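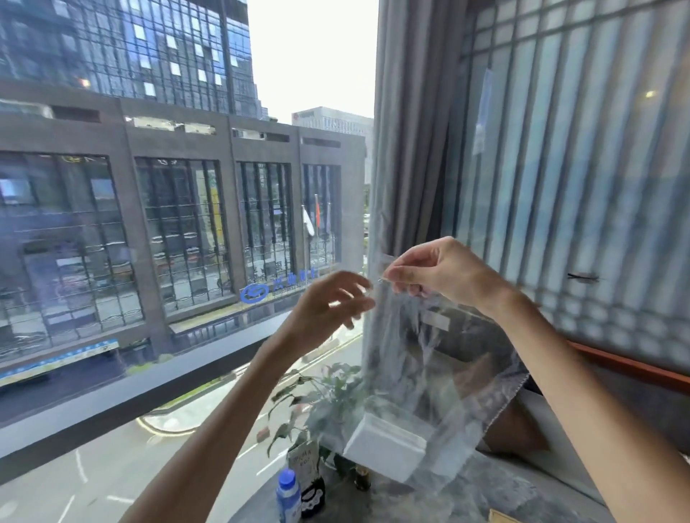
What should we buy first if we want to start recording hand work for robot training?

Head-worn cameras and storage, before any arm. The arm can wait a budget cycle, the recordings can't, everything downstream depends on them.

6 min read
14 shares · 3 comments

Lillow equipment planning set: README

Status: working draft, numbers frozen for the October budget round. Maintained by the Kemport office.

What's in the folder

- clips/ short recordings of everyday two-handed tasks, first person view
- costs/ one sheet per item we priced, bought or not
- plan/ the three purchase scenarios (small, middle, full)
- notes/ loose stuff, not cleaned up

541 clips at time of freeze. Mostly handling of household and office things. Bags, boxes, bottles, cloth. Thin clear plastic is over-represented on purpose, see below.

Why this set exists

We had to put a number on a two-arm cell and every quote we got was for rigid parts. Trays, blocks, cartons. Fine if that's your work. Ours is soft packaging with something inside it, and that changes the gripper line, the camera line and probably the hours line too. So the clips are there so whoever signs the budget can look at the actual job next to the price of doing it.

Not meant as a benchmark. Don't train on it and report scores please, it's too small and too lopsided.

Buying order (middle scenario)

1. Head cameras, two working plus one spare. Buy the spare up front. Last year we didn't and lost most of a month waiting on a replacement.
2. Storage. Whatever you think you need, double it.
3. Grippers, two pairs, different finger tips. Rent the second pair if Mac Suibhne still does short leases.
4. Arms. Lease first, buy after the pilot.
5. Lighting and curtains. Cheap, always forgotten, see below.

Clear film

Clear film is the expensive part of this plan and it doesn't look like it. A person pinches the top edge with one hand, brings the other hand in, done. For a machine the edge is hard to find, especially with a window behind it and a city street showing through the plastic. Depth sensors we tried on loan gave us holes where the bag was. The box inside came through OK, the bag around it didn't.

What that means for money:

- budget for a second viewpoint, not a fancier first one
- soft finger tips wear, count them as consumables. We put in 200 tips for the pilot, might be high
- force sensing at the wrist is in full scenario only. Would move it up if anything gets cut elsewhere

Backlight

Windows are in scope. Real rooms have them and we don't want a plan that only works in a dark lab. A few clips face straight out over the city with daylight coming in. If your site is the same price in curtains or blinds now, it's a small line and it saves an argument later. The Clinonari scenario assumes no blinds and it shows in the hours.

Clutter

Surfaces were left as they are. Plants, little bottles, a cloth, a bit of cardboard. Clearing the area before every task is labor and nobody had budgeted for it, so we left it in the clips and put a line for it in costs/.

Fields in costs/

item, scenario, unit price, qty, lease or buy, lead time (weeks), quote age, remarks

Quote age matters. Anything older than 100 days is marked stale, go ask again before you use it. There are 27 stale rows right now, mostly grippers and mounts. Sorry, ran out of time.

Not covered

- floor work, anything mobile
- insurance and safety sign-off (seperate sheet, ask the Kemport office)
- import duty. Prices are before tax and before shipping unless remarks say so
- staff training. We put a flat guess in full scenario, don't trust it

Known problems

- small and middle scenarios share a storage row, if you delete it from one it goes from both
- task names aren't consistent. "bag open", "open bag" and "bag_edge" are teh same thing
- a few clips have signs and buildings through the window. Check your own rules before passing them on outside the group
- lead times for arms came by phone, not in writing

Using it for your own plan

Copy plan/middle, swap in your quotes, leave the row order alone (the totals break otherwise). Watch ten or so clips close to your own job before you touch the gripper rows. If none of them look like your job, record a handful first and price after.

Changes

- added lease option for arms
- dropped the ceiling rig, too much for what it gave
- storage doubled, again
- fixed currency on the Clinonari sheet

Next update after the pilot quotes come in.

3 comments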